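What the quote leaves out

December 21, 2021

So the Cestari quote finally came, and it is $2,482 for a pair of hand-held grippers, and I have read it enough times now to be annoyed by the font.

I'm not against buying them. Margus Navickas has been after me since November to stop pricing arms and start pricing the handhelds, and on the sticker he's right. An arm from Zimaner would eat the whole year. But I've bought enough equipment to distrust any quote that fits on one page. Pads are listed as "consumable" with no price next to the word. How long does a pad last? The sales rep said it depends on use. Thanks.

Then there's storage. Flellumura (our sorting project, for anyone new) is supposed to get 800 recordings out of this budget, and the quote assumes you already own somewhere to put them. We own 2 drives and one of them clicks.

Cattaneo came in lower on the hardware and then added a support plan you can't decline in year one. I asked what support means. Email, apparently, answered within 30 days. I could learn to machine parts in that time.

The line I keep arguing with Margus over is props. He wants a proper object kit, the kind with a foam tray and a price to match. I say small things are small things. A toy brick has corners, a tin has a rim you can bump into, and both are already in somebody's drawer. If the policy only works on the foam-tray objects I don't want it anyway. He says I'll regret it when we try to compare numbers with anyone else, and he may have a point there – I've left a line in the spreadsheet with a question mark on it.

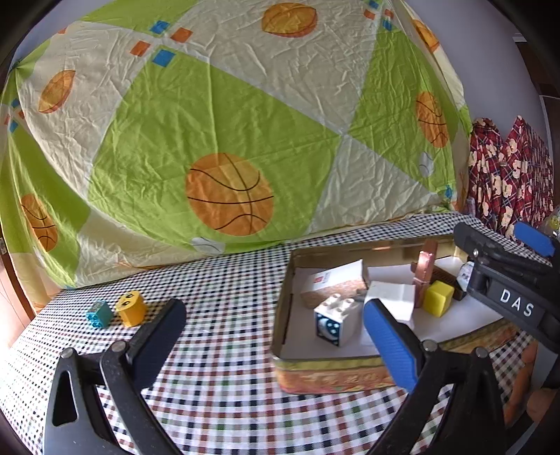
Two grippers, one tin, prop budget so far: zero.

Where the plan stands: one pair, no support plan, spare pads only if someone will give me a price in writing, and a new drive before anything else. The arm stays on the wish list, where it has been for almost as long as I've had a wish list. I'll post the spreadsheet once Cestari answers about the pads.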